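Workshop notebook, Thursday

This site uses cookies to remember your settings. Accept | Manage

Glue again. Veren sent over the new hide glue substitute and wants an opinion by the end of March. Their sheet says it opens up with steam like the real stuff and holds like the yellow bottle. I have read that sentence on other bottles.

Made up four test joints in beech offcuts, all from the same board, all planed the same morning. Two with the Veren glue, one with our usual Tanska, one with plain hot hide glue as the control. Clamped overnight. I know four is too few to prove anything. It's enough to find out if I want to bother with more.

Broke them over the bench edge after lunch. The Tanska joint took wood with it, as always. Hide glue the same, with a bit of clean glue line at one corner where I was slow getting the clamp on. The first Veren joint broke about halfway in the wood and halfway in the glue. The second came apart along the line with hardly any effort. Same bottle, same brush, same clamp pressure as far as my arm can tell.

Possible reasons, none of which I like much:
- The shop was cool first thing. The sheet gives a lowest temperature but doesn't say if that means the air or the wood.
- I may have starved the second joint. The squeeze-out looked fine to me, but it's thin stuff and runs before you can judge it.
- The bottle wasn't shaken. It doesn't say to shake it. It does leave a layer at the bottom.
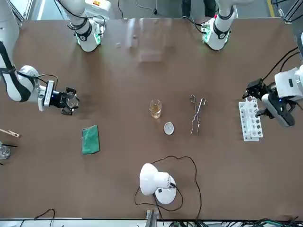

Brown tabletop, small lab items across the middle.

Steam test on what was left of the first Veren joint. The claim is 3 minutes. Mine let go at 12, and by then the beech had gone fuzzy and would have needed scraping. Hide glue let go well before that. So for chair repair, where you want to get back in someday without wrecking the rail, I don't see what this buys us over the pot, apart from not having to keep a pot.

Leiva say they have switched over completely and had no failures. Over how long, and on what? A glue joint that's still fine after one winter tells me very little.

Still to do: repeat with the wood warmed first, bottle shaken, and weigh the glue before spreading. Try one in oak if the Drorkel boards are dry enough. Don't use any of it on the rocking chair until then, whatever the sheet says.

Share this entry | 2 comments | 4 shares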